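Ciltport Home & Table Forum
Kitchens and Dining > Surfaces and Care

Thread: Oiled table top and juice rings, what do you put under cups?

jcrabtree
Posts: 43
We bought a second-hand table in October, pale wood, long straight grain, and I sanded it and gave it three coats of hard wax oil. Looks good. The trouble is breakfast. Freya is four and she has orange juice every morning, and there is now a sticky ring by her seat that has gone slightly dark. Washing up liquid got the stickiness off but not the mark.

Two questions. How do I get the mark out without redoing the whole top, and what do people put under children's cups? Coasters get thrown.

Jamie

silvana_t
Posts: 1436
Which oil? If it is the Staniforth one, leave it a full fortnight before you judge it, it stays soft longer than the tin says. For the mark, fine grey pad, go with the grain, wipe, thin coat over the patch, buff it off after 20 minutes. Feather it out past the edge of the ring or you will swap a dark ring for a shiny one.

jcrabtree
It is the Staniforth, yes. Last coat went on nine days ago so that might be it.

Jo Fothergill
Wipe-clean tablecloth. Ours has been on since the eldest was two. Take it off when people come round.

chels_lightfoot
Can't agree with the tablecloth, sorry. Oil needs air while it is curing and if juice gets under the edge it sits there all day. My sister did hers that way and the top came up cloudy under it. You also never get to see the table you spent a weekend sanding.

Jo Fothergill
Mine is varnished so maybe different. But I have a table with no marks on it, so I'm not changing.

silvana_t
Varnished is different, yes. I'd keep a cloth off fresh oil.

chels_lightfoot
What we do is stand the cup on a plate. Plastic plate with a bit of a rim, cup goes in the middle, drips stay on the plate. They don't throw it because there is usually toast on it as well. Pour it for them and put the bottle back in the fridge, it's the bottle that does half the rings.

jcrabtree
Tried that with what we had in the cupboard, a light blue plate and her pink cup. The plate has a raised rim so it ought to hold a small spill. 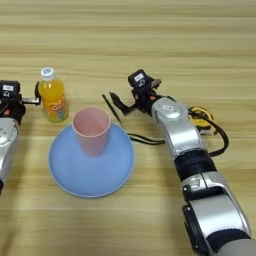 I did the patch last night with the grey pad, going with the grain as Silvana said, and the ring is a lot fainter. I'll give it another go at the weekend once the first bit has hardened.

Still not sure about the bottle. She likes to see it on the table and there is an argument if it goes away.

Jo Fothergill
Second plate for the bottle, then. Or a tablecloth.

chels_lightfoot
A saucer would do for the bottle. Wipe round the neck after pouring, it runs down the side.

silvana_t
Don't do the second patch too soon. If your nail leaves a dent it isn't ready. And put the lid back on that tin properly, Staniforth skins over quickly once it has been opened.

jcrabtree
Nail test leaves a small dent, so I'll wait. Has anyone used the Vindance maintenance soap on top of this oil? The shop had that or the Boleo spray and I didn't buy either.

silvana_t
Vindance is fine, capful in a bucket, wring the cloth out hard. I didn't get on with the Boleo, it left smears.

Jo Fothergill
I use the Boleo on mine, no smears. Varnished though.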